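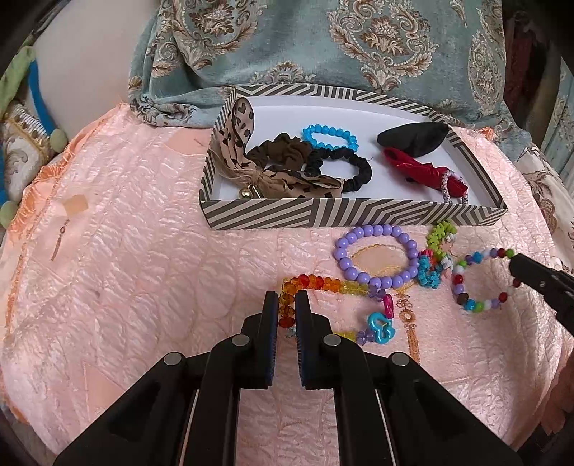
Hair ties and a blue beaded bracelet in a striped box lid.

Maja Wysocka made her first scrunchie from a pillowcase, and she still lights up talking about it. "It was lumpy and I loved it!" Her stall at Drukgate market now sells more than 70 a month — all sewn at her kitchen table. November is her busiest time. "People bring me old shirts, their gran's curtains, anything," she says. "I want to hear where every scrap came from." Next she's trying velvet.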